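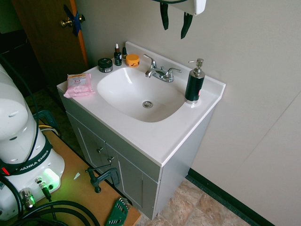 4.2 Unprompted client remarks and changes to the service list

Remarks were drawn from the message records of Felivau, a booking service used by one-person and two-person firms. The set held 3,584 client messages sent to 157 providers, most of them cleaners, home organizers and bookkeepers. A message was kept if it praised a specific part of the work and had not been sent in reply to a rating request. Coders assigned each remark to the task named in it, using the task list in Van Wijk. Small tasks were coded apart from the job they belonged to. For a bathroom job, clearing the countertop was one task, and lining up personal-care items at the back left of the vanity, as in Figure 3, was another. Remarks that named only the room were coded at job level and left out of the task counts.

Figure 3. Bathroom vanity with oval sink, two-handle faucet and personal-care items along the back left of the countertop.

Providers were then asked which tasks they had added, dropped or repriced since September. Answers were matched to the coded remarks by provider and task. A task counted as client-led if it drew at least two remarks from different clients before the provider changed its price or listing. Tasks already sold as separate items at the start of the period were excluded, as were remarks from clients who were also providers on Felivau.

Client-led changes were more common among providers with over 10 regular clients. Below that level, most changes followed cost or travel time, and the remarks had little bearing on them. Providers in the Watumska area were coded a second time because their messages were shorter and often named no task. The second pass moved a small share of remarks to job level and left the order of the groups in Table 2 the same. Price changes made through the Getirel add-on carry no date and are treated separately in Section 4.3.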